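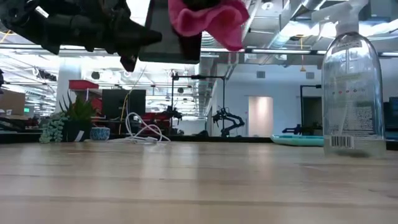

Step 5. Wipe down and oil your Serkar tabletop

Okay, the legs are on and the table's standing up, so now comes my favorite part! I do mine in the evening, when I can leave it alone overnight.

1. Dust the top with a dry cloth, going along the planks. Get into the seams too (crumbs love it in there).

2. Spray a little water on a soft cloth and wipe. Spray the cloth, please, and keep the bottle away from bare wood.

3. Let the table dry for 2 hours. I know, I know. Go have lunch.

4. Rub in a thin coat of Inent oil with a clean rag. I start at the back corner and work toward myself so I don't lean in it. 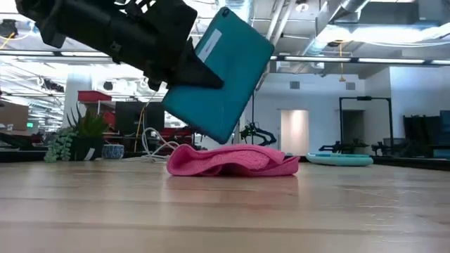 5. Buff off whatever is still sitting on top after 21 minutes. I set a timer, and if a patch feels tacky I just keep rubbing until it doesn't.

Note: One coat is plenty for the Brarngate finish. The Pugh finish drinks up more, so I give that one 2 coats and let it sit overnight in between.

Caution: Oily rags can heat up and catch fire when they're balled up. Lay yours flat outside to dry before you toss them, and keep kids and pets away from them.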